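Workshop Notebook, Lirside Display Room
Oct 19, 2024
Entry by: Unnur Bech
Present: Signe Oddsson, Védís Damgaard

1. Purpose
To settle the contents of the slatted crate for the Mandon produce display. The previous arrangement dates from May and was judged too crowded.

2. Materials
Crate, pale wood, unfinished, from shelf 87. Grapes, green, one long bunch with artificial leaves. Grapes, dark red, one compact cluster with a small leaf. All stock is booked out under sheet 292 and is to be returned under the same number.

3. Arrangement
The crate stays on the gray cart during the work. The green bunch is laid diagonally, with its leaves toward the rim. The red cluster is handled separately and kept clear of the green berries. S. Oddsson prefers the red nearer the middle; V. Damgaard would move it to a corner. Both positions are to be tried before the label is printed.

Cart and crate, display work, sheet 292.

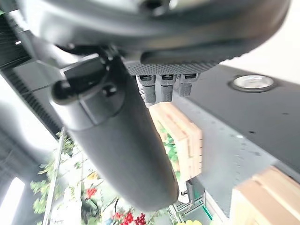
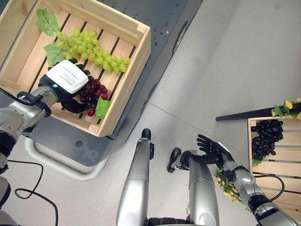

4. Outstanding
Leaf attachment on the green bunch to be checked by V. Damgaard. Spare leaves are in drawer 50. Label text awaited from Nanna Hauksdóttir.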